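WORK AND MACHINES, handout 3
Automation on the floor: what changes for the people
Module tutor: Tien-fu Hung

Bring this to the seminar. Reading questions are not on here, they're on the course page.

Carry-over from last time

We stopped at the difference between replacing a job and replacing a task. Keep hold of that. A job is a bundle. Folding, checking, carrying, answering the phone, knowing which customer will send things back. A machine takes one or two things out of the bundle and someone is left holding the rest. Most of what follows is about the rest.

Case: Cunesholm

Textile finishing and repair works. Knitted goods mostly, throws, shawls, some upholstery pieces. Work comes in from shops and from two hire firms. Tasks before: unpack, lay out, inspect, sort by fault, mend or pass on, fold, pack. Everybody did a bit of everything, with the older hands doing the inspecting.

April: a trial of hand-held grippers. Worker holds the tool, does the picking and laying out with it, camera on the tool records how. The recordings go to train an arm which is meant to do the same later on. The system was bought in under the name Bikisance, support by a small firm called Ngui.

So two stages, don't mix them up in the essay:
- stage one, people do the work through the tool, slower than by hand
- stage two, arm does the laying out, people do whatever it can't

Case stays in stage one for nearly all of our material. Stage two is mostly what people expected, feared or were promised. Mark it as such when you quote.

What changed in stage one

Pace. Target set at 1000 recorded pieces for the trial. They reached 2221, but a good many were the same easy items over and over. Ask why. (Count was on the wall. Hard pieces count the same as easy ones.)

Hands. Bare fingers feel a dropped stitch before the eye finds it. Two stiff pads don't tell you much. Inspectors said they were looking more and feeling less, and went home with tired eyes. Open mesh and frayed edges the worst, threads catch, or you pick up two layers and think it's one.

Talk. Before, people chatted across the tables. With the tool in hand you stand square on to the piece and keep still. Some liked the quiet. Others said the shift got longer.

Teaching. New starters used to learn by sitting next to someone. Now the someone is recording. Who is the learner here, the new starter or the machine? Good essay question, nobody picked it last year.

Pay and the recordings

Messy bit. Recording sessions were paid at the normal hourly rate. No extra. Management view: it's the same work, same hours. Floor view: it's two jobs, laying out the piece and teaching somebody's machine to lay out the piece, and only one of them is on the payslip. Neither side had anything in writing about who may use the recordings afterwards or for how long. Compare Toltness, where the staff asked for this up front and got a clause. Copy of the clause in the reading pack, it's short, read it.

Terms to know

Deskilling: skill moves out of the worker and into the machine or the manual. Watch out, people use it for any change they dont like.

Upskilling: the opposite claim. Check who is being upskilled. At Cunesholm three people were trained to look after the system. The rest weren't.

Tacit knowledge: what you know and can't easily say. The feel of wool that's about to give. Question for us is how much of it gets onto a recording. Movement, yes. Why you moved, no.

Residual work: what's left over after automating. Tends to be the fiddly stuff, so the easy items that used to give you a breather disappear. Average difficulty goes up and the rate often doesnt follow.

Common mistakes in the last batch of essays

"The robot decided." No. Somebody set a target, somebody bought it, somebody signed.
Treating the workers as one voice. Inspectors and packers wanted different things, packers were largely in favour.
Writing only about job losses. No one had been let go at the point our material ends. That's a finding too, say what did change.

For the seminar

Choose one task from the Cunesholm list. Write half a page on what you'd have to know to do it well, then underline what a camera on the tool could pick up. Swap with a neighbour. Pairs, then whole room.

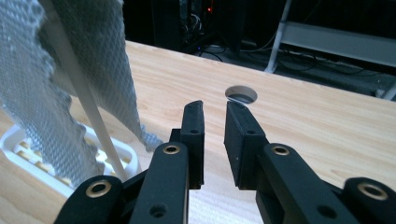
Comment from the course page, unsigned: I did packing for years before I came back to study and I'd have voted for the arm too, my wrists were gone. But I'd want the easy pieces shared out properly first, and the rate looked at before it starts and not a year after. Could we do the Toltness clause in the seminar as well? I read it twice and still can't tell if it covers people who have left.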